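**Re: draft 3 of the sim episode acceptance rules**
December 20, 2021

Haiyan Peng wrote:

> Section 4 now says an episode passes if the task flag is set and no joint limit was exceeded. Peltus ran it over the August batch and 2,071 episodes passed, 109 failed. I propose we freeze the text and move on to the hardware section.

I'd hold off on freezing. A pass rate like that tells me the rule is easy to satisfy, and I don't see what else it tells me. The task flag is set by the same scene script that places the objects, so we're asking the script to grade itself.

My bigger problem is 4.3, "the workspace shall be free of hazards." Free according to whom? The Laltmont kitchen scenes have knives and glassware on the counter, and all of them went through. If a knife standing near the gripper is fine, say so and give a clearance. If it isn't, then 4.3 was never checked — and I suspect it wasn't, as I can't find a line of code that reads it.

I'd also like 300 episodes reviewed by eye before we publish any number. Sihan Bai did 808 for the old Priko rules, so please don't tell me it can't be done.

For 4.3, try writing down a minimum distance for this one, with a gripper over the marble counter and the knife close by and the flask farther along it:

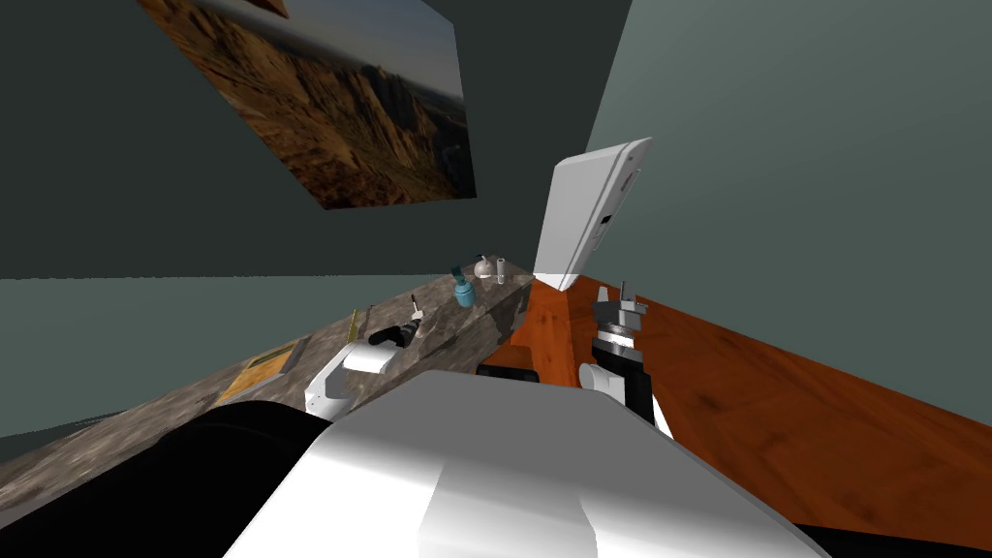 Hongmei Fang thinks a fixed distance is the wrong tool, and that 4.3 should limit arm speed near anything tagged sharp or fragile. Fine, but then somebody has to own the tags, and draft 3 doesn't mention them at all. I'll vote no until it does.

Zhenhua Xiong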